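Terkell has published another laundry guide. I read the lot so you don't have to, and I have doubts.

Claim one: a basket in the sitting room keeps clothes off the furniture. Does it? In my experience it gives you a basket in the sitting room and clothes on the furniture.

Claim two: keep anything red apart from everything else, for ever, in its own bag. They sell the bag. Funny, that. 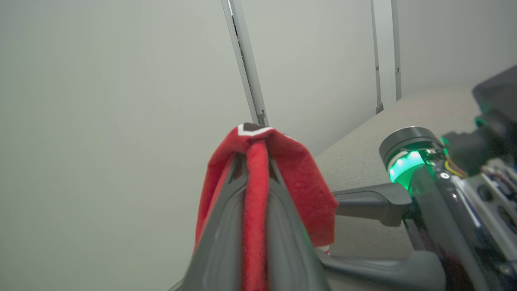 I've washed red things at 30 with the darks for years and the darks are still dark. New red with white sheets, fine, I wouldn't. But a whole separate bag for one red top? When does that ever fill up? You'd be waiting until February.

Then there's the "7 minute sweep". Every evening you go round the room and pick up whatever's been left on the sofa, under the sofa and behind the sofa. Seven minutes for whose sofa, exactly? Mine takes 2 if I don't look underneath and half an hour if I do.

Also, pale grey upholstery. The guide calls it "forgiving". Forgiving of what? Pale grey shows tea, biro and anything a damp red sock might do to it. 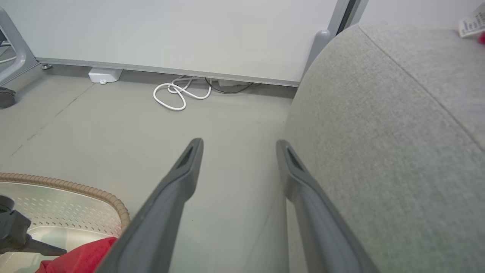

Molludis replied that theirs is pale grey too and it's been fine for ages, you just never leave wet washing on it. All right, but who's leaving wet washing on purpose? It's the towel you forgot at 10pm that gets you.

Back to baskets. Terkell says holes in the sides are a must, "for airflow". I'm happy to believe air goes through a hole. I'm less happy to believe it reaches the gym kit at the bottom under 288 other things.

Elteck does a basket with a lid and says the lid is the important bit. So one lot says let the air in and the other says shut it out, and both of them want my money.

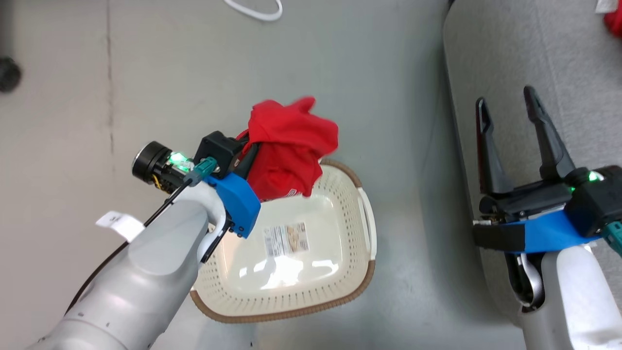 What I'd keep from the guide: put the basket where people take their clothes off, or at least where they drop them. If that's next to the sofa, so be it. Mine went there a month ago and I'd say it catches half.

The other half is on the arm of the sofa. I'm not 100 per cent sure it isn't all mine.

Anyway, not buying the bag.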